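## 4. Poner a punto la zona de baño

Si has llegado hasta aquí, ya tienes la nave barrida y los muebles de Prenstead en su sitio, así que toca lo que más me gusta de todo el montaje: el rincón del baño. Lo escribo tal como lo hago yo, con mis manías incluidas, y si Vilho te cuenta otro orden pues también vale (él empieza siempre por el mueble del lavabo y le sale igual de bien).

**Antes de empezar** ten a mano un paño de microfibra, un cubo, jabón neutro y la hoja de Plattner con las medidas.

1. Coloca la bañera exenta con espacio para pasar por todos los lados. Yo la dejo un poco en diagonal respecto a la pared, que así se llega mejor a la grifería.

2. Pasa la mano por todo el borde. Si notas arenilla, acláralo con agua antes de frotar – el acabado brillante se raya con nada.

3. Quita la suciedad del desagüe con los dedos o con un cepillo de dientes viejo y comprueba que la tapa asienta bien.

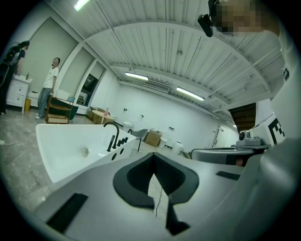
4. Ahora la grifería negra. Jabón neutro, agua tibia y a secar enseguida, ¡nada de vinagre! Yo lo usé una vez en la primera bañera de Odanov y quedó una mancha mate preciosa que todavía me recuerda Charalambos.

5. Revisa los mandos uno a uno. Tienen que girar suaves y quedarse donde los dejas. Si alguno baila, aprieta la base con la llave pequeña, con media vuelta suele bastar.

> **Nota:** la referencia del juego de juntas es la 1071. Pide dos, que una siempre acaba rodando debajo de algún mueble.

6. Sigue con el mueble blanco del lavabo. Limpia primero la encimera, luego los cajones por fuera y deja el interior para el final. Encima sólo lo imprescindible, el bote de jabón y poco más.

7. Aparta el carrito y cualquier asiento que tengas cerca. Yo los arrimo a un lado y me queda sitio de sobra para abrir los cajones del todo. 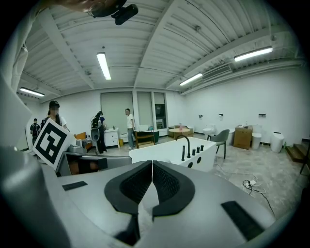 ### 4.1 La ducha de mano

A la ducha de mano le dedico un apartado porque es lo que más se toca y lo que peor se cuelga.

1. Sácala de su soporte cogiéndola por el mango, sin tirar del flexo.

2. Mira la salida del agua. Si hay cal, déjala en remojo alrededor de 2 horas en agua tibia con jabón y repasa los agujeritos con un cepillo blando.

3. Sécala bien y preséntala otra vez en el soporte. Tiene que entrar recta y sin forzar; si se queda torcida, sácala y vuelve a probar.

4. De paso mira el borde de la bañera por la parte del desagüe, que es donde suelen salir cercos marrones. Una pasta de bicarbonato, cinco minutos y aclarar.
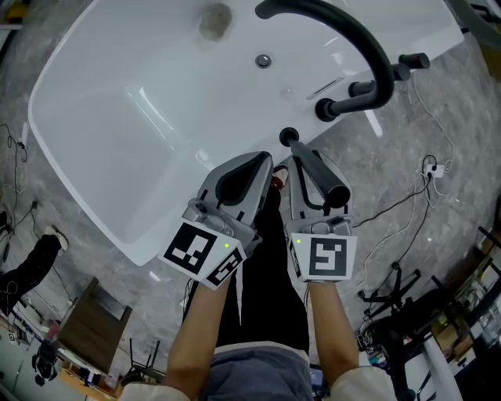 *Fig. 3. La ducha de mano, sujeta por el mango junto a la bañera.*

> **Precaución:** no abras el agua mientras haya cables o regletas por el suelo. Primero se desenchufa, luego se recoge todo y después, si hace falta, se prueba el grifo.

Cuando termines, apunta la fecha en la hoja de Plattner y deja el paño tendido en el cubo. La sección 5 sigue con la zona de estar.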